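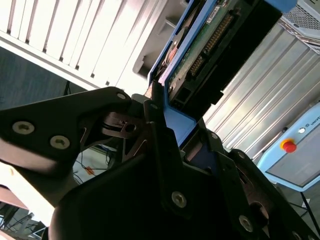 Savita Dubey wrote under my last post that I should stop saving old drives and buy one big new one. She has lost data twice by trusting a drive that was older than her car, and she thinks a blue plastic caddy makes people feel safer than they should. She may be right. I still want to know what is on mine before I let them go.

So this is a post about hard drives, mostly the 3.5-inch kind, and the desktop towers they live in. I started sorting them in March and then left it alone until the weather got bad.

The caddy is the part I like. It holds the drive by its edges and slides into the cage, and you don't need a screwdriver. Older cases I've worked on had four screws per drive, two of them on the side you can't reach without taking off the second panel. I used to keep those screws in a mint tin. The tin is still around somewhere.

Before touching a drive I shut down, pull the power cord and hold the power button in for a few seconds. Then the side panel comes off and the case goes down flat. I have done this with the case standing up and I don't recommend it. Cables fall in your face and you end up pulling on the wrong one.

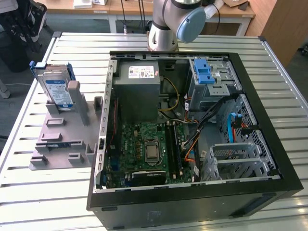 Tower on its side, panel off, one drive out in the tray.

The cables are the slow part. SATA data cables come in whatever color the factory had that week, so the color tells you nothing unless you write it down. I put a bit of masking tape on each end with a number. If the cable has a metal clip, press it before you pull. I broke a connector at Clurville by skipping that, and the board never saw that drive again. The power plug is stiffer and wants a straight pull with no wiggling.

When a drive goes back in, I check which way the connectors face first. Then I push the caddy in evenly until it seats.

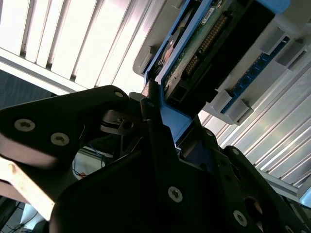 If it stops short, take it out and start over. Forcing it bends the rails, and replacement rails for an old case cost more than the case. Bhupendra Chauhan sold me a set for 95 rupees when I was at Vishwakarma, and I have not seen that price since.

So far I have copied 544 GB of photos and papers off the old drives, and a good part of that is the same folder saved over and over. The next job is deleting duplicates, and I'm not looking forward to it. The drives that pass a full read test get a label with the date and go in a drawer. The others get wiped if they will still spin and go to the recycling place in Clarngate.

Posted 19/12/2021

Contact | Copyright Brumcombe Notes | Back to top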